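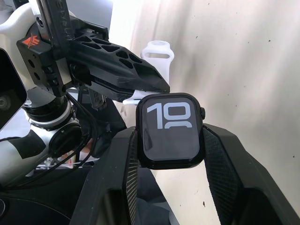

Page last changed: February, Wednesday, 4:88 build

Home | Listings | Streaming | Discs | Archive

Reading time: 2 min

Birnedance box set: what is on the discs

The complete run of Birnedance is back on disc from Stüber, in a set of 8 discs covering all four seasons. Subscribers who dropped cable last year have been asking which version to buy, so the differences are listed in this item.

The set holds 88 episodes. Running order follows the original broadcast, except in season two, where the two-part lake house story is now placed before the wedding episode. The older set had these reversed, and the recap at the start of the wedding episode made no sense as a result.

Picture is 4:3 throughout. The streaming copy on Moltora is cropped to widescreen and loses the top of the title card - most noticeable in season one. Sound is stereo on both. Subtitles on the discs are English only; Moltora also has Spanish.

Music is the main point of difference. The Moltora copy replaces the closing song in eleven episodes. The discs keep the original songs in all but one, the season three finale, which uses an instrumental on every release so far.

Extras are limited to a short reel of outtakes and the pilot in its unaired cut. The commentary tracks from the first Colik release are not included. Readers who own the Colik discs should keep them for that reason.

The first pressing is 2,004 sets. Stüber has not said if there will be a second.

This site uses cookies. Sign up for the newsletter to get the next item by email.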